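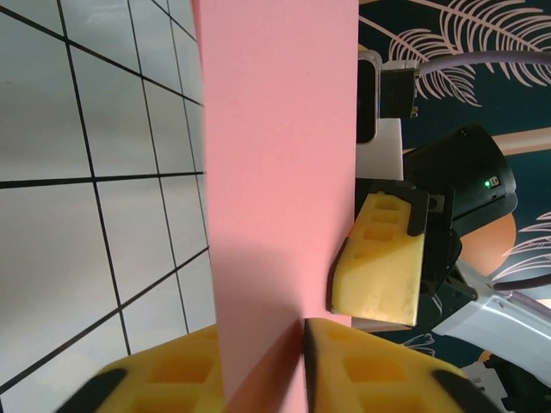

Section 4: Putting up the divider boards

By now you should have the Fuvmont base rail down and level. If you skipped ahead, go back and do Section 3, because I promise you'll end up pulling everything apart again (I did, twice, and Ezequiel still brings it up).

The boards are the fun part! They come in pink, gray and a sort of mustard, and they all fit the same rail, so mix them however you like. The pink ones have a flat matte face that looks great next to plain tile, but they pick up fingerprints like you wouldn't believe. Wash your hands first.

What you need: the boards, the bag of rail clips, a soft dry cloth, a pencil, and a tape measure. You don't need a drill for this section.

1. Take the boards out of the carton and stand them on their long edge against a wall for an hour or so. They've been lying flat in shipping and some arrive with a little bow in them.

2. Wipe both faces with the dry cloth. No spray cleaner, please. It leaves a shiny patch on the matte finish and I haven't found anything that takes it off.

3. Mark your board positions on the rail in pencil. I like 300 mm between boards for a craft room or a desk, and 100 mm if you're filing trays and flat things upright.

4. Push a clip into the rail at each mark until it clicks. Give it a tug. If it comes out, turn it around and try again.

5. Pick up the first board near its lower edge, one hand on each face, and stand it upright. Keep your grip flat and even. Squeezing hard at one spot can leave a dent.

6. Lower the board straight down into the clip. It should slide in with a bit of resistance, then stop. If it goes in crooked, lift it all the way out and start over. Wiggling it only chews up the bottom edge.

7. Step back and look at it from the front. If you have a tiled wall behind, line the board up with a grout line by eye, and you'll spot a lean right away.

8. Do the rest of the boards the same way, working from one end of the rail to the other.

Caution: Don't lean on a board or use it to pull yourself up from the floor. The clips hold the board upright and that's all they do.

Caution: Keep boards well clear of stoves and heaters.

Note: If you're short a clip, the spare part is number 781. The older Trummont clips look nearly identical, but they're a hair too wide and will split the rail.

Note: Got a board that rattles? Fold a strip of paper, tuck it down between the board and the clip, and trim off whatever shows. Mine has been like that since December and it hasn't budged.

Top caps and end stops are in Section 5. Leave the caps off until every board is standing where you want it.

Related items
Fuvmont base rail, set-up guide
Fuvmont top caps and end stops
Rail clips, spare bag (part 781)
Dostano tray inserts
Care and cleaning for matte boards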